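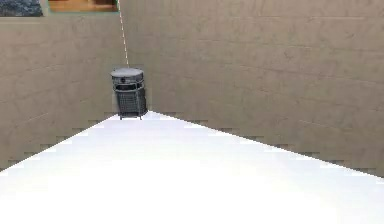
# Flekby Sights

Text records for landmarks in and near Flekby, used by the Jarkex trip planner. Covers fountains, bridges, lookout points and small museums.

## Contents

- `sights.csv` – 498 rows, one per landmark
- `hours.csv` – opening hours, joined on `sight_id`

## Fields

| Field | Type | Notes |
|---|---|---|
| `sight_id` | integer | stable between releases |
| `name` | string | local spelling |
| `built` | integer | blank if unknown |
| `walk_min` | integer | on foot from the main station |
| `blurb` | string | 80 words at most |

## Known issues

- Seven rows have no `built` value.
- Hours were checked in August. Winter hours are missing for most museums.
- The two fountains on the old market square share one blurb – split planned for v2.
- `walk_min` ignores stairs.

## Maintainers

Ursina Widmer (records), Corina Wieser (hours). Send corrections as a pull request against `sights.csv` with a source link in the commit message.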